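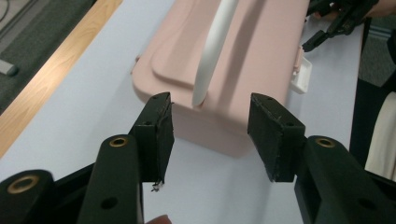 I've been at Nason for 4 years now, all of them in kitting, and I have never come home wanting to talk about work as much as I have this past month. My family is being very patient. You get the rest of it!

Kitting, if you don't know it, is putting small things into boxes in the right order so that somebody else can open the box and find them. Droppers, swabs, little bottles, folded leaflets, clips. On a busy day our line at the Skallville building sends out 2,000 kits, and every one of those lids has been pressed shut by a person's thumbs. Mine are not what they were. Anybody who has done a few seasons of lids will show you the same sore spot at the base of the thumb, usually without being asked.

So when Otakar Kadlec (he runs the floor, and he is the reason I stayed past my first winter) told us in October that the company was going to try automating part of the packing, my first feeling was relief, and the second was worry about hours. I think most of us had both. We'd all heard about the Hartono plant, where the new line went in over a long weekend and people came back to find their benches gone. Otakar put it to us straight. The lids and latches would go first, then moving the closed boxes to the cart. Checking, mixed orders and anything with a returned label would stay with us. He said he couldn't promise what things would look like in a few years and he wasn't going to pretend he could.

What I hadn't expected was to be asked to teach the thing. I'd pictured an engineer typing somewhere for weeks and then a machine rolling in. In our case the packers do the job with grippers in our own hands, over and over, and the recordings of that are what the robot learns from. Fosex sent Dalibor Krajčí to get us started, and he spent his first morning just watching us pack and asking why we did things. Why do you turn the box before you close it? Why do you hold the lid there? I had no idea I turned the box! 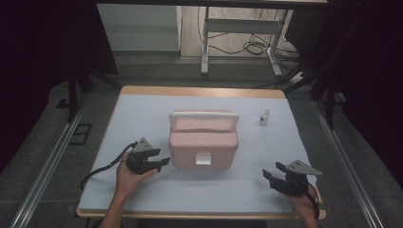
My own turns at the table come after lunch, and the first few were comical. You forget how much your fingertips do for you. With your bare hands you know a lid has seated long before you look at it, and with a gripper in each hand you have to learn to watch for it instead. The pink box with the white handle is the one I've come to know best, and its latch is tiny, a little white thing just under the lid, right on the front. Go at it too high and you push on the lid. Too low and you slide the whole box away from you across the table. I found that if I steady the box with the left gripper first and only then bring the right one in, it behaves, and when I told Dalibor he wrote it down and had the others try it my way. I was ridiculously pleased. I've been closing boxes for years and I don't think anyone had ever written down how I do it.

The small bottles are another story. They tip. You have to come in level and slow, and slow is hard for people who have spent years being fast. The two quickest packers on our line had the messiest recordings at first, and one of the newest, who takes her time with everything, had lovely clean ones from day one. It has shuffled the pecking order a bit, in a good way I think. People who never spoke up at the morning meeting now have opinions about approach angles.

There are things I'm keeping an eye on. Recording time is paid at the normal rate, but it took some asking to get that put in writing. Your forearms get tired in a new place, so we swap out every 9 boxes, and that rule came from us. And I'd like to know who gets trained to look after the robot once it's running. Otakar has said two of those spots will go to people from the line before anyone is hired from outside. My name is on the list, in very large letters.

By my last count I've done almost 400 boxes with the grippers. The robot had its first tries at a latch last week and missed plenty, and then it closed one, and there was a cheer you could have heard from the loading dock. It had turned the box first. I swear that's my turn, the little quarter turn I didn't know I did.

More when I hear about the training spots. If any of you have been through something like this at your own job, please write and tell me how it went, especially the parts you wish you had asked about earlier. I'm collecting questions for the next meeting and I have half a page so far.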